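Wallpaper

Wallpaper is decorated paper, or something doing the work of paper, pasted to the inside walls of a building. It is used to add pattern to a room, to hide bad plaster, and to give the next owner of the house something to complain about. It is sold in rolls, hung in vertical strips called drops, and trimmed at the top and bottom with a blade that was sharp when the job began.

Papering has gone in and out of fashion more often than almost any other household finish. Every generation rediscovers it with surprise, usually within sight of a wall its parents spent a long weekend stripping.

Contents
Terms
History
Kinds of paper
Pattern and repeat
Hanging
Removal
Local traditions
Common questions
See also

Terms

A drop is a single length of paper running from ceiling to skirting board. A repeat is the distance between one part of the pattern and the next place it turns up. A seam is where two drops meet, and a gap is where they were supposed to. The selvedge, a plain strip along each edge of the roll, had at one time to be cut away by hand; most modern rolls come ready trimmed.

Lining paper is plain paper hung underneath the paper people will see. It evens out the wall and soaks up some of the damp from the paste. It is often hung sideways, so that its seams will not fall under those of the top layer, and is the stage of the job most often skipped by people in a hurry and most often recommended by the same people afterwards.

The tools are few: a folding table, a bucket, a plumb line, shears, a paste brush for the back of the paper and a wide smoothing brush for the front. A small brush is handy for working paste under an edge that has started to lift. Trade custom holds that the paste brush and the smoothing brush should never meet. In most households they are introduced by the second drop.
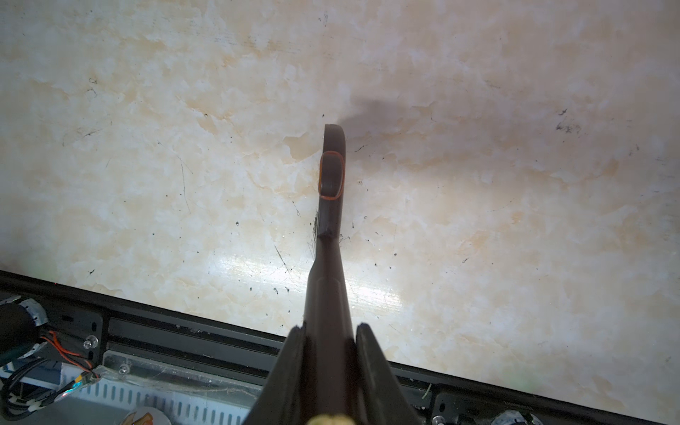
History

Printed papers were being stuck to European walls and ceilings by the sixteenth century, mostly in single sheets made from carved wooden blocks. They were a cheap stand-in for woven hangings and painted cloth, and made little secret of it. Much early wallpaper pretended to be something else, and a good deal of it still does: brick, marble, bookshelves, planks.

By the eighteenth century sheets were being glued end to end before printing, which made long rolls possible. Painted papers from China, showing birds and flowering branches that ran round a whole room without repeating, became the thing to have. They were slow to make and slow to arrive, and European makers soon produced their own versions with birds of uncertain species.

Britain taxed printed wallpaper from 1712 until 1836. One way round the duty was to buy plain paper, hang it, and have the pattern stencilled on afterwards. The tax did nothing for the trade but may have done a great deal for stencilling.

Machines that printed from rollers arrived in the nineteenth century, along with paper made in one continuous length. Prices fell, and wallpaper moved down the social scale and up the stairs, into bedrooms and back landings. Some of the brightest greens of the period contained arsenic. Concern about them grew slowly, partly for the reason that they looked very nice.

Vinyl-coated papers followed in the twentieth century and could be wiped clean, a great advance for kitchens. Woodchip, a thick paper with bits of wood in it, was widely used to cover poor walls. It covered them so well that many are still there, and the choice between removing the woodchip and moving house remains a fine one.

Kinds of paper

Plain pulp papers are the oldest sort still in common use. They tear when wet, stretch when overpasted, and reward patience, should any be available.

Non-woven papers are made from a mix of natural and man-made fibres. They hold their size when damp, so the paste can go straight on the wall. They have done more for domestic peace than any other change in the trade.

Vinyl papers have a plastic surface. They suit bathrooms and halls, and do not take kindly to being overlapped unless a special adhesive is used at the join.

Flock papers carry a raised pile, first made from wool waste, in imitation of cut velvet. They were once found in palaces and later in restaurants, and they gather dust equally well in both.

Embossed papers have a raised pattern and are usually painted. They are popular on ceilings, where plaster cracks are most common and where a person holding a wet drop above the head is least able to defend themselves.

Peel-and-stick papers have a self-adhesive back. They are sold to tenants as removable, a word that makes no promise about the paint.

Pattern and repeat

A wallpaper pattern has to join itself on all sides, and most of the designer's skill goes into hiding the fact. In a straight match, each drop lines up with its neighbour at the same height. In a drop match, each is shifted down, commonly by half a repeat, so that the eye is led about diagonally and has trouble finding where it started. A random match, such as a plain texture or stripe, needs no lining up and is the wise choice for a first attempt. Few people make it.

Large repeats waste more paper than small ones. With a small sprig the offcut from each drop may be a few fingers deep; with a big motif it can be most of an arm. Shops give the repeat on the label, where it is read with care once the last roll has run out.

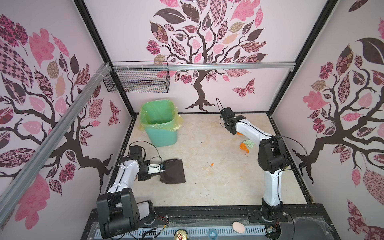 Trees are among the hardest motifs to place well. A sprig can be cut anywhere and no visitor will mind, but a trunk has a definite bottom, and a tree that begins at knee height or vanishes behind a radiator looks like an accident. Designers get round this by drawing the tree nearly as tall as the wall and treating it as a mural, one tree to a wall. The pink design illustrated gives the back and both sides a tree each, and fills many of its leaves with flowers, checks and paisley, so that it is really a collection of small patterns hung on a large one. It also puts a butterfly beside the trunk, a very old habit in the trade. Painted Chinese papers were sometimes supplied with spare birds and insects to be cut out and stuck over a bad seam, and any lone butterfly on a papered wall has been open to suspicion ever since.

Scale matters as well. The old advice was small patterns for small rooms, and the newer advice is the reverse. Both are given with complete confidence, often by the same magazine.

Hanging

The wall is first washed, filled, sanded and sized with thinned paste. This takes longer than the papering and earns no praise at all.

The first drop is hung against a plumb line, never against the corner of the room or the edge of a door frame. Corners are not upright. A small lean in the first drop is passed faithfully to each of the others and presented, enlarged, where the last meets the first. Hangers plan for this final join to fall somewhere dim, often above the door, where people seldom look on the way in and have their backs to it once they are through.

Corners should be turned with a narrow strip and a fresh plumb line on the new wall. Papers with a strong motif are usually centred on the chimney breast, if there is one, and worked outwards in both directions. Windows, light switches and sockets are left to the end of any description of the method, as here, and must be dealt with in the middle of the job. The electricity is turned off before paper is cut round a switch.

Removal

Old paper is soaked or steamed and then scraped. Vinyl has to be scored or peeled first, or the water will sit on the outside. Paper in older houses often lies in several layers, each hung straight over the last by someone who could not face removing it. Paints and papers of a certain age may contain lead or other harmful matter, and should be tested before they are sanded dry.

Local traditions

In the hill town of Skorkalia it was long the custom to paper a room before a wedding and to leave the bottom edge untrimmed until the first anniversary. The local historian Honeylyn Lumbao traces the habit to a shortage of decent shears. Her collection of 2803 samples, most of them taken from behind wardrobes, is kept in the old dye works at Stalow and includes 400 stripes. She has described the stripes as a duty.

The Valdovinos repeat, named after the workshop that used it, is a drop match in which each strip shifts by a quarter, so that 4 drops are needed before the pattern returns to its starting height. Tymofii Bilyk, who hung it for much of his working life, considered it the handsomest match ever devised and would not have it in his own home.

Common questions 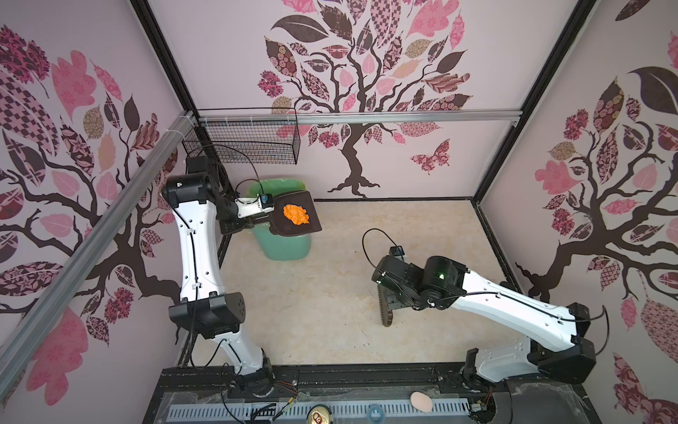 Can wallpaper be hung over old wallpaper?

Old paper is best removed first. Fresh paste can soften the old layer and bring both away from the wall together, and old seams tend to show through as ridges. If the existing paper is sound and cannot be taken off without wrecking the plaster, its edges should be stuck down, its seams sanded flat and the whole wall sealed before lining.

Why do rolls carry a batch number?

Colours are mixed afresh for each print run and never come out quite the same. Rolls from different batches may look alike in the shop and quite unlike on the wall, particularly in the afternoon.

How long does paste take to dry?

A day is usual for thin papers in a warm room. Heavy papers over lining can take several, during which bubbles may appear and, if left alone, often go down again. They are rarely left alone.

See also

Anaglypta
Border (decoration)
Distemper
Dado rail
Plumb line
Skorkalia, wedding customs of
Stencil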